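5 Recording demonstrations in simulation

This section covers the recording of teleoperated demonstrations in the Moltine simulator, from opening a session to handing the finished batch to the training machine. It assumes that the workstation has been set up as in section 3 and that the hand controller has been paired as in section 4. Replay on a physical arm is dealt with in section 8.

5.1 Before you start

You need:

An operator account with recording rights
A task file (ending in .task) supplied by the person who owns the dataset
At least 178 GB of free space on the recording drive for a full batch
A paired hand controller

A full batch is 1,000 accepted episodes. Batches may be split between operators and between sessions. The simulator keeps the running total and will not let two operators record under the same episode number.

Note: Task files made with the older Prevton editor open correctly but carry no camera settings. Load a camera preset by hand before recording (see 5.3, step 2).

5.2 Opening a session

1. Start Moltine and sign in.
2. Choose Session > New. Do not use Session > Resume unless the previous session was closed with status "Paused".
3. Select the task file. The instruction text appears at the top of the operator panel. Read it in full. The text is stored with every episode and is what the model is given during training, so the motion you record must match it word for word.
4. Enter your operator initials.
5. Press Load scene. Loading takes up to 17 seconds on the reference workstation. The controller is locked until the status light on the panel turns green.
6. Check that the arm is in its home pose and that the gripper reads "Open".

If the arm loads in any other pose, close the session without saving and load it again. Do not drive the arm home with the controller. The home pose is written into the episode header at load time and a hand-driven pose will not agree with it.

5.3 Setting the views

Each episode is recorded from two cameras at once: a fixed camera that covers the arm and table, and a close camera used for judging contact. Both streams are kept at full length. A fault in either one makes the whole episode unusable.

1. Open the Views tab.
2. Load the preset named in the task file. If none is named, load "Table, standard".
3. In the close view, check that the tip of a gripper finger can be seen when the gripper is near an object. It need not be fully in view.
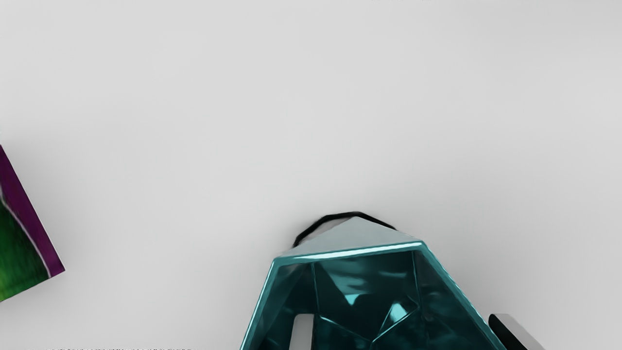 Figure 5-1. Close view. Finger tip at lower right, beside the teal object.

4. Switch to the fixed view and confirm that the objects named in the instruction are in sight.
5. Press Lock views. Once locked, the views cannot be moved until the session is closed.

Objects may run out of the close view during an episode. This is allowed. The fixed view is used for object positions, and the close view is not checked for completeness.

Caution: Do not change the light level between episodes of the same batch. Light variation is added later by the training machine, and variation introduced by the operator cannot be separated from it afterwards.

5.4 Recording an episode

Each episode starts from a fresh layout. The simulator places the objects at random within the limits set in the task file.

1. Press Shuffle to place the objects.
2. Look at the layout before starting. If two objects overlap, or if an object is outside the reach ring, press Shuffle again. Unused layouts are not counted against you.
3. Press and hold the record pedal. A short tone marks the start.
4. Wait for the second tone before moving. The still period between the tones is used to align the two camera streams.
5. Move the gripper towards the object at a steady speed. Slow down over the last part of the approach.
6. Close the gripper with one smooth pull of the trigger. Avoid pumping it.
7. Carry out the task as written in the instruction.
8. Open the gripper fully and draw back until the fingers are clear of all objects.
9. Release the pedal. The episode is saved to the holding folder.

If you lose control of the arm, release the pedal at once. The episode will be saved with the mark "Short" and can be deleted or kept at the labelling stage.

Note: Pauses are recorded as they happen. A pause of more than 2 seconds with no controller movement brings up a warning on the panel. The episode is still valid, but a batch with many such pauses will be sent back. Decide on your path before pressing the pedal.

5.5 Contact, tipping and crowded layouts

Most rejected episodes fail at the point of contact. The simulated objects have low friction by default and a light object will turn or fall if one finger reaches it well before the other. Objects with handles are more prone to this than plain boxes, as the handle can catch a finger during the approach or the release.

The mug in the kitchen object set is a common case. When it lies on its side close to a carton, there is little room for the gripper to come down without touching both. 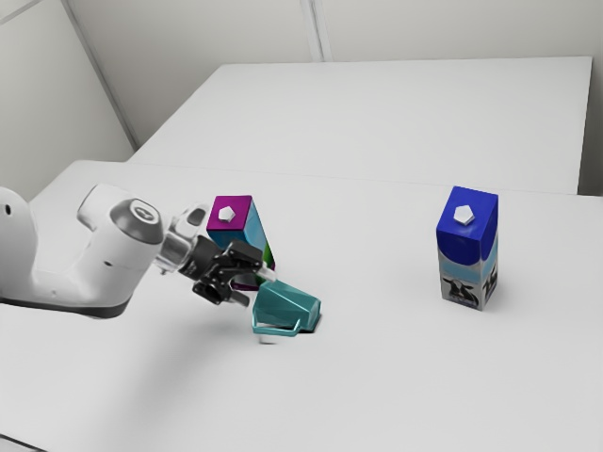
Figure 5-2. Fixed view. Mug on its side at the fingertips, with a carton close behind and the milk carton standing clear to the right.

In layouts of this kind:

1. Stop the approach short of the cluster and turn the wrist until the fingers line up with the gap you intend to use.
2. Keep both fingers clear of any object the instruction does not name.
3. If a second object is moved by contact but stays upright, continue. Mark the episode "Touched other" at the labelling stage.
4. If a second object falls, finish the motion only if the instruction can still be met. Otherwise draw back and release the pedal.
5. Do not set fallen objects upright unless the instruction asks for it.

An object on its side is not in itself a fault. Some task files include fallen objects in the starting layout, and others ask for the object to be laid down. Judge the result against the instruction and not against how tidy the table looks.

Recovery motions are useful to the model and should be kept where they are clean. A clean recovery is one in which the operator misses or loses the grasp, backs off, and completes the task on the second attempt. Third and later attempts should be discarded. They teach the model to hover.

Caution: Do not press an object into the table to steady it. The simulator will allow very high contact forces without any visible sign, and the same motion replayed on a physical arm can damage the fingers. Check the force trace on the panel after any episode in which the gripper came in low. A flat line at the top of the trace means that the limit was reached and the episode must be discarded.

5.6 Labelling

Label episodes in the session in which they were recorded. Labels added the next day are noticeably less reliable.

1. Open the holding folder and select the first unlabelled episode.
2. Play both views side by side at normal speed.
3. Set one outcome:
Success — the instruction was met and the gripper drew back clear.
Partial — the right object was handled but the end state is wrong.
Failure — the wrong object was handled, or none was.
4. Set any marks that apply: Touched other, Recovery, Short, Long pause.
5. If you cannot tell from the views whether the gripper was still holding the object at a given moment, read the finger gap value in the timeline. Do not guess from the picture.
6. Press Accept or Discard.

Failures may be accepted. The training machine uses them to learn a success score and they are kept apart from the motion data. The task file gives the largest share of failures allowed. Do not fail on purpose to fill the share — deliberate failures look different from real ones and the score model picks this up.

5.7 Checking and handing over a batch

1. Choose Batch > Check. The checker tests each accepted episode for missing frames, for drift between the two camera streams, and for labels that disagree with the final object positions.
2. Open each episode on the fault list. Correct the label or discard the episode. Frame and drift faults cannot be repaired.
3. Record replacements for discarded episodes, then run the check again.
4. When the fault list is empty, choose Batch > Close. A closed batch cannot be reopened by an operator.
5. Copy the batch to the transfer folder and enter its number in the recording log.

The second reviewer draws a sample from each closed batch and labels it without seeing the operator's labels. At the Schwaiger site this is Konrad Wyss. Where the two sets of labels disagree on outcome, the episode goes to the dataset owner for a ruling.

5.8 Faults during recording

Arm lags behind the controller
Close all other programs, including the batch checker. If the lag remains, lower the preview quality. Preview quality has no effect on the recorded streams.

Object sinks into the table or jitters in place
Press Shuffle. If it happens again with the same object, note the object name and the layout number in the log and leave that task until the object file has been replaced.

Gripper shows "Closed" but the fingers are apart
Normal when an object is held. If nothing is between the fingers, close the session and load it again.

No second tone after pressing the pedal
The two camera streams have not aligned. Release the pedal, wait for the green light and start again. No episode is saved.

Dark or blank close view
The camera has been placed inside an object by the shuffle. Press Shuffle. Do not unlock the views.

Episode count lower than expected
Discarded episodes leave gaps in the numbering. Go by the total in the Batch window, not by the last episode number.

5.9 Changes to this section

August: Pause warning added to 5.4. Mark "Touched other" replaces the former marks "Nudge" and "Bump". Batches recorded with the old marks are converted when loaded.

Questions about task files and the object sets go to Tianyou Zou. Faults in the pedal or the controller are handled under the Pater service agreement; quote the serial number from the underside of the unit.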